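Why do some grapes have no pips?

If you cut open a grape from an old garden vine, you will probably find two or three hard little seeds inside. If you cut open one from a supermarket, you may find none at all. Both are real grapes, and both grew on a vine.

A grape is a fruit, and a fruit's usual job is to carry seeds. Birds eat the sweet part and drop the seeds somewhere else, where a new vine can grow. A grape without seeds cannot do this, so seedless vines need help from people.

Long ago, farmers noticed that a few vines gave fruit with no hard pips. These vines had a natural change in them that stopped the seeds from growing properly. The seeds start to form when the flower is pollinated, but they stop while they are still tiny and soft. If you look closely at a slice of seedless grape you can sometimes find a small pale speck. That is a seed that never finished growing.

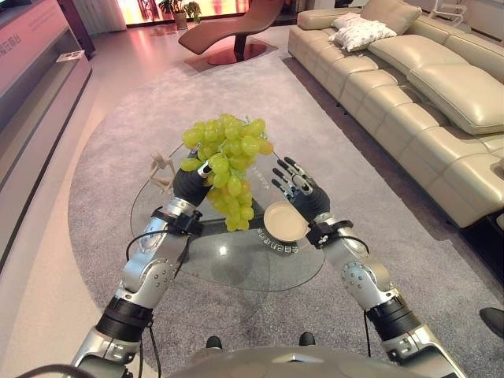
Words and pictures: the Prorketti Children's Pages

So how do you get a new vine if there are no seeds to plant? You take a cutting. A grower snips a piece of woody stem in winter, when the vine has no leaves, and pushes it into damp soil. By spring it has begun to make roots. The new plant is an exact copy of the old one, so its grapes will be seedless too.

At the Sevedus vineyard there are 2,142 vines in the big field, and every one was grown from a cutting. The oldest row was planted 85 years ago and still gives fruit. A newly planted vine usually needs about three years before it has a proper crop.

Green grapes and red grapes grow in the same way. The colour is in the skin. Red and black grapes make a dark colouring as they ripen, and green ones do not – they turn paler and a little yellow instead. Inside, most grapes of any colour are pale green.

Grapes do not get any sweeter after they are picked. A pear can ripen in a fruit bowl, but a grape has to stay on the vine until it is ready. Growers at Sevedus taste a few from each row before picking starts in September.

Words to know

Cutting: a piece of a plant used to grow a new one.
Pollinated: when pollen has reached the part of a flower that makes seeds.
Vine: a plant with long stems that climb or trail.

Grown-ups: cut grapes lengthways into quarters for children under five.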